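This site uses cookies to remember your language and region. Accept | Settings

Suvdale Label Printer Set-up Guide
Section 4: Loading a roll and printing a test label
By Effie Baird, August

Finish Section 3 before you start. The printer should be on a level surface with the power cord connected and the switch off.

4.1 Loading the roll

1. Press both side latches and lift the cover until it clicks.
2. Slide the roll guides apart. They move together, so push only one.
3. Set the roll between the guides with the labels feeding from the top.
4. Close the guides until they touch the roll, then back them off slightly. A roll that is pinched will feed at an angle.
5. Pull the first 9 inches of backing under the print head and out through the front slot.
6. Lower the cover and press down on both corners.

CAUTION: The print head gets hot in use. Leave the cover open for 20 minutes before you clean the head or clear a jam near it.

Note: Full rolls hold 3,000 labels in the small size. Larger sizes hold fewer, and the count is printed on the core.

4.2 Choosing a label size

The Zetstead software comes with sizes already set up for folders, shelf edges and parts bins. Pick the one that matches your roll. If you use the Dunbar rolls, choose "Wide, gap" even when the box says "continuous" – the printer needs the gap setting to find the edge of each label.

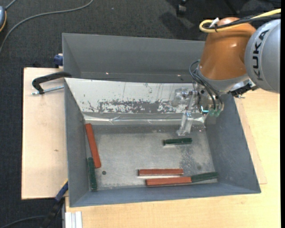

Labels meant for metal should go on a clean, dry surface at room temperature. Wipe off any oil first and press from the middle outward. Paper labels are fine for cardboard, but use the coated type anywhere that gets washed.

4.3 Printing a test label

1. Turn the printer on and wait for the steady green light.
2. Hold the Feed button until one blank label comes out.
3. In the software, open Tools and select Test Label.
4. Check that the border prints on all four sides. If one side is missing, run Align from the same menu and print again.
5. If the print is faint, raise Darkness to 50. Do not go higher with paper labels – they can scorch.

Note: A blinking amber light after step 2 means the cover is not fully closed on one side.

For rolls bought before the Skironex adapter was included, see Section 7.

Last updated: August, by Rigoberto Flores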